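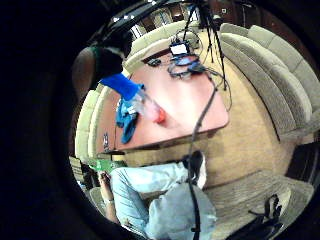

Wide-angle view from the hand-held gripper, lens correction off.

2 comments 2 shares

Flolness

Flolness lines up recordings from a hand-held gripper, a hand exoskeleton glove and a fixed room camera, and writes them out as one session that a training script can read. It covers clock alignment, lens correction, tag tracking and a first pass at cutting long takes into episodes. It does not train anything and it does not drive a robot. For control, use Dredex, which reads the same session folder.

Status

Used daily by the authors. The session format is settled. The command line is not, and option names may change until the next tagged version. Please pin a commit if you depend on it.

What goes in

A session is a folder with one sub-folder per device. Each holds the raw video or joint log as it came off the device, plus a small text file with the device name, the clock source and the calibration to use. Keep the raw files as they are. Flolness never writes into the device folders – all output goes to a folder called aligned next to them.

The gripper video must be the full circle, black surround included. If you crop it first the centre of the lens is lost and the correction will be wrong in a way that is hard to spot by eye. It need not be the right way up either. Room tilt is taken out later, from the pose track, and a table that leans across the picture does no harm.

What comes out

- one table of timestamps, shared by all devices
- gripper pose and opening for each video frame
- glove joint angles, resampled to the room camera clock
- tag pose, with a quality value between zero and one
- a list of suggested episode starts and ends

Missing values are left empty. We used to fill short gaps by straight-line interpolation, and it made bad takes look good, so it is now an option and off by default.

Clock alignment

Devices are rarely started together. The aligner takes a coarse offset from the file times, then refines it by matching motion: joint speed from the glove against tag speed in the room video, and hand movement in the gripper view against its own pose track. The search window is 600 ms either side of the coarse offset. If the best match sits at the end of the window, the session is marked as unaligned and the later steps skip it. Widen the window only if you know the file times are poor.

Slow, steady takes align badly. A few quick turns of the wrist at the beginning help a lot and can be trimmed afterwards.

Tag tracking 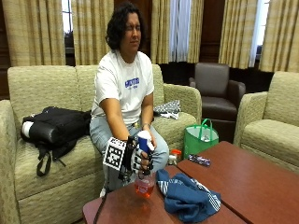

The tracker gets the wrist pose from a single square marker and hands the fingers over to the joint log. It wants all four corners of the white border and a fairly open angle to the room camera, and it drops a detection when either is missing. Where the marker goes on the hand matters more than any setting we have. Mounted on the back of the glove and facing up and outwards, as it is while the wearer holds the blue-and-white object over their knees, it stays clear of the fingers and of the bare hand that comes in to help. Palm-down reaches are fine too. Turning the palm to the ceiling loses it every time, and after 300 ms without a detection the pose is marked stale. Finger angles carry on as normal during a stale stretch, so check the quality value before you use them together with the wrist.

The glove cable is not tracked or masked. Neither is the other hand. If your policy sees the room video, it sees both.

Episode cutting

The cutter looks for the fingers closing, then a move of the wrist, then the fingers opening. It works well for picking up and putting down. It works poorly when an object passes between hands, where it tends to cut in the middle of the handover. Antonina Kravets has a branch that waits for both hands to settle, but it needs a bare-hand detector and runs slowly. Until it is merged, go through the suggested list by hand.

Clear plastic is a known weak spot. The optional object mask often finds the cap or the liquid of a bottle and misses the rest. We turn the mask off for bottles.

Lens calibration

Calibrate each gripper camera on its own, even if two are the same model. The board pattern and a short guide are in the calib folder. Repeat after any knock to the lens mount. The check command draws straight edges over the corrected video; table edges and door frames should follow them. The outermost ring of the circle is never trusted and is left out of the pose track.

Running it

Install with the script in the top folder, then run flolness check on a session before flolness align. The check is quick and catches missing calibration files, empty logs and joint logs saved in degrees where radians were expected.

Ostapchuk session folders can be read directly. Usico ones need the converter in tools, which drops their audio track.

Contact

Aligner and tracker: Oleksandra Yatsenko. Cutter and converters: Antonina Kravets. When reporting a bad alignment, attach the timestamp table and the check output. Leave out the video unless we ask for it.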